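Workshop > Tips for the Bench > Tabletop Robots

We use cookies to remember your reading settings. Accept / Manage choices

Tips for teaching a two-armed robot to set a table

by Adaeze Igwe

I've been part of the tabletop project at the Dudosbridge workshop since June, and it has been the most fun I've had at a bench in years! The idea is simple enough to say in one breath: a person guides the arms through a small kitchen job, the computer records what the arms did and what the cameras saw, and later the robot tries the job by itself. Getting good results is mostly a matter of housekeeping, and housekeeping is something I know a thing or two about. These are the tips I keep taped inside the cabinet door.

Start with food that keeps

Play food is wonderful for this. You can put the same roll down all afternoon and it looks the same at five as it did at one, with no crumbs in the finger joints. Real bread dries out, sheds, and gets a dent wherever it was squeezed, and then your late recordings don't match your early ones. Wash play food in warm water with a drop of dish soap and let it air dry overnight. Don't use furniture polish on it - we did once, and spent a whole morning chasing a bun across the table.

Move things between tries

If the plate is always in the same spot, the robot learns the spot. We found this out the slow way. Our first batch was 100 recordings with everything set down on little pencil marks, and the trained arm did beautifully until I slid the plate over by the width of my hand. Then it went straight to where the plate used to be and closed on air.

The second batch, which we call Govuveck after the street the workshop sits on, has no marks at all. Whoever is at the table shuffles the pieces before every try. It feels messy and it takes longer, but what a difference! With the plate moved to new places, the Govuveck version got the roll onto it 51 times in the same 100 tries where the first version almost never did. I did a little dance by the sink.

Keep the extras on the table

It's tempting to clear away everything except the two pieces that matter. Leave a few others out. A robot trained on a bare table gets confused the first time somebody sets down a cup, and a kitchen always has a cup. We like a mix of shapes: something tall with a handle, something low and round, something striped. Pick colors that stand well apart from the tabletop and from each other, at least while you're starting out.

Grip the bread from above and below

A twisted roll has folds all over it, and a finger that lands in a fold can roll the whole thing over. What works for us is one finger arched over the top and the other low against the underside and front. Come in over the plate from the side, close slowly, and stop as soon as both fingers are touching. Pausing there for a breath before you lift gives the recording a clean moment to learn from (and gives you a chance to notice a bad hold). 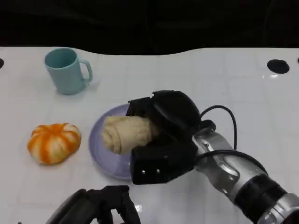 Watch the rim

Plates with a raised rim are the hard ones. The lower finger wants to sit partly over the rim, and if you push down from there, the plate tips. Lift a little first, then move away. A thin dab of museum putty under the plate is fine for your first practice runs, but take it off before you record anything you mean to keep.

Give the cables room

Leave a generous loop at the wrist so it can turn both ways. Before each session, swing the arm through its full reach by hand with the power off and look for any place where the cable goes tight. Do the same after you change a finger. Check the small screws in the fingers while you're there.

Wipe the table and mind the lights

A glossy white table is easy to clean and hard to light. Dust and fingerprints show up as smudges that the cameras may take seriously. I use a barely damp microfiber cloth, then a dry one. For lighting, bright and even beats one strong lamp every time, and a plain dark cloth behind the table keeps people walking past out of the recordings.

Save the bad tries

Vuorinen, our sister bench, used to delete every fumble. We talked them into keeping the ones where the person recovers - drops the roll, goes back, picks it up again. Those recoveries are gold! Our shared collection, Grulell, is up to 2195 recordings now, and the fumbles sit in a folder of their own so we can train with them or without. Label them the same day. I left two boxes of notes until the end of the month and could not read my own handwriting.

Next on my list is pouring, starting with dry rice and a very large tray underneath.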